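Protokoll Arbeitstreffen Teleoperation / Vormachen von Hand
Oktober, Beginn 9 Uhr, Besprechungsraum neben dem Labor

Anwesend: Sándor Bozsik (Leitung), Benedicta Wumbei (Protokoll), zwei Leute von Clenow, per Telefon zugeschaltet Ritura
Entschuldigt: Verkgate

TOP 1 Protokoll vom letzten Mal
Ohne Änderungen angenommen. Offener Punkt Kabelführung am Handgelenk wandert nach TOP 3.

TOP 2 Stand Vorführungen
Bisher 585 Durchgänge per Fernsteuerung, Ziel für das Paket bleibt 2045. Sándor: Tempo reicht, wenn beide Schichten laufen. Von Hand geführt bisher nur Probeläufe, zählen nicht mit.
Aufgabensatz bleibt Küche. Teller, Schale, Tasse, Sieb, Ketchupflasche, Spielessen. Clenow fragt, ob Besteck dazukommt -- vorerst nein, erst wenn die großen Teile sitzen.
Diskussion über die Anfangsaufstellung. Benedicta will mehr Streuung, auch mal Sachen dicht am Gerät rechts. Ritura will feste Startpositionen, sonst nicht vergleichbar. Kompromiss: feste Liste für die Prüfläufe, für das Training frei. Liste macht Benedicta.
Liegende Flasche auf dem Teller bleibt als Startzustand drin.

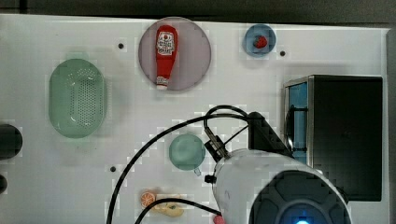
Abb. 1: Aufstellung mit Ketchupflasche auf dem Teller, Blick von oben über das Handgelenk

TOP 3 Kabel und Kamera am Handgelenk
Schlaufen hängen weit in den Arbeitsbereich und verdecken je nach Armstellung Teile auf dem Tisch. In Abb. 1 liegen sie teilweise über dem gelblichen Teil neben der Orangenscheibe. Bediener sieht das Ziel dann erst spät, korrigiert nach, Bahn wird zackig. Zackige Bahnen lernt das Model mit.
Vorschlag Clenow: Kabel kürzer fassen und hinten am Gehäuse entlang. Sándor skeptisch wegen Zug am Stecker bei voller Drehung. Erst ausprobieren, dann entscheiden. Halter bleibt wie er ist.
Fuchs hat Angebot für Schleppkette geschickt, 365 Euro netto. Zurückgestellt bis nach dem Versuch.

TOP 4 Fernsteuerung oder Handführung
Längerer Punkt. Handführung ist schneller gelernt, neue Bediener kommen sofort zurecht. Nachteil: Hand und Unterarm ständig im Kamerabild, Aufnahmen fürs Training kaum zu gebrauchen. Ritura meint, man könnte von Hand vormachen und die Bahn danach ohne Mensch abfahren lassen. Geht bei der Tasse, bei weichen oder rutschigen Teilen eher nicht.
Fernsteuerung: Bilder sauber, aber kein Gefühl für den Kontakt. Beim Greifen am Rand drücken die meisten zu tief. Benedicta schlägt für die ovale Schale eigenen Übungsblock vor, nur Anfahren von der Seite und Greifer am Rand ansetzen, ohne Anheben. Einverstanden.

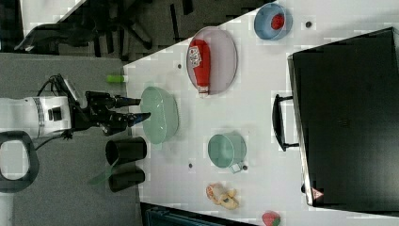 Lesezeit: 3 Min.

Noch zu TOP 4: beim Anfahren der Schale Greiferfinger möglichst früh auf Höhe des Randes bringen, nicht erst kurz vorher absenken. Bediener sollen Finger vor dem Schließen kurz ruhig halten, eine Sekunde reicht. Macht das Schneiden der Aufnahmen leichter.
Misslungene Griffe: nicht abbrechen. Weiter aufnehmen, neu ansetzen, Durchgang als "korrigiert" markieren. Clenow will die getrennt geliefert haben. Sándor einverstanden, Ordnernamen klärt er direkt mit denen.
Beschluss: Fernsteuerung bleibt Standard. Handführung nur zum Einlernen neuer Leute und für den Versuch mit der Tasse.

TOP 5 Benennung
Zu viele Wörter für dasselbe. Schale, Schüssel, Sieb gehen in den Aufgabentexten durcheinander, Erdbeere und Tomate auch. Ab sofort nur noch Begriffe aus der Tabelle, alte Einträge werden nachgezogen. Wer was Neues auf den Tisch legt, trägt es vorher ein. Sprache der Aufgabentexte: deutsch und englisch, Englisch liest Ritura gegen.

TOP 6 Verschiedenes
Zweites Bedienpult von Verkgate noch nicht da, Benedicta fragt nach.
Pausen einhalten, nach einer Stunde am Pult wird die Qualität merklich schlechter.
Festplatte voll, bitte Probeläufe löschen, aber ncht die markierten.

Aufgaben
Bozsik: Kabelversuch, Ordnernamen mit Clenow
Wumbei: Liste Startpositionen, Übungsblock Schale, Verkgate
Ritura: Gegenlesen, Vorschlag zum Abfahren der Bahn bei der Tasse

Nächster Termin wird rumgeschickt. Ende 11:20 Uhr
Prot. Wumbei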